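What an Open Day Is For

Trarnstead, December 16, 2021

I have been to two robot open days this year. The first was in September, at the Hekia hall, and it had music, a stage and a host with a headset. An arm poured drinks for a line of people that went out the door. I came home with a tote bag and could not have told you one thing about how the machine worked or where it failed.

The second was at Keltau, the small lab on the upper floor of the old Frimpong building in Trarnstead. They let in 103 visitors over the afternoon, in small groups. There was no stage. I think it was the better of the two, and I think more labs should do it that way.

What Keltau showed was tidying. Two arms, one from each side of a cloth-covered table, and a handful of things you might own: a slide sandal, a couple of toy blocks, a few small bottles, a brush, a steel plate. Kwadwo Sarpong, who ran our group's session, gave a short talk and then mostly kept quiet. He told us the arms would be slow, and that we were welcome to leave whenever we liked.
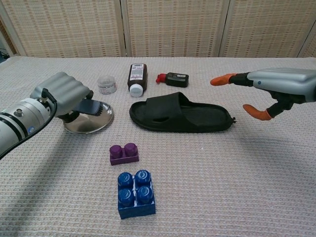 The man next to me asked if it could go faster. Sarpong said yes, and that it would then drop more. He didn't dress this up. At Hekia I suspect we would have been told about the next model.

I have heard the case against this kind of event. It is dull for children. It makes the field look further behind than the videos suggest, and the people who pay for the research may not enjoy that. A friend who works in sales told me that a demonstration with no high point is a wasted room rental. These are fair complaints. Two of our group left before the end, and I didn't blame them.

But the videos are the problem. Most of us know these machines only from clips of a minute or less, picked from who knows how many tries. Then we vote on school budgets and nursing home contracts with those clips in mind. Our own town council heard a pitch last spring for 5 "care robots" and spent most of the evening on what color they should be. I would have liked every member to stand in that room at Keltau for half an hour first.

Dull also has its uses. When nothing flashy is going on, people ask better questions. A woman in our group wanted to know what happens when the cloth bunches up. Another asked who puts everything back for the next try. The answer was Si-eun Ko, who had been doing it all afternoon and who keeps a paper notebook of the layouts. She told us she had filled more than 800 lines of it. To my mind that notebook was the most useful thing on show. A good share of what gets called automation is still a person setting a table, and it would help the public to see her do it.
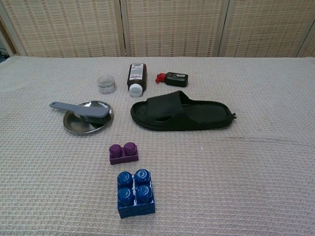 What I Would Change

I do have some complaints of my own. The groups were too big for the room, and anyone at the back saw mainly coats. A sheet of paper by the door with the day's tries and misses would have saved Sarpong from answering the same question over and over - and it would have been something to take home in place of a tote bag. The notebook should have been out where we could read it. Ko showed it only when someone asked.

I would also let visitors choose the layout. If a lab is willing to be watched failing, it may as well let a stranger place the sandal. Sarpong said they had talked about it and were worried about time. I hope they try it anyway at the next one, even if it means fewer groups. I plan to go, and I will bring my friend from sales if he'll come.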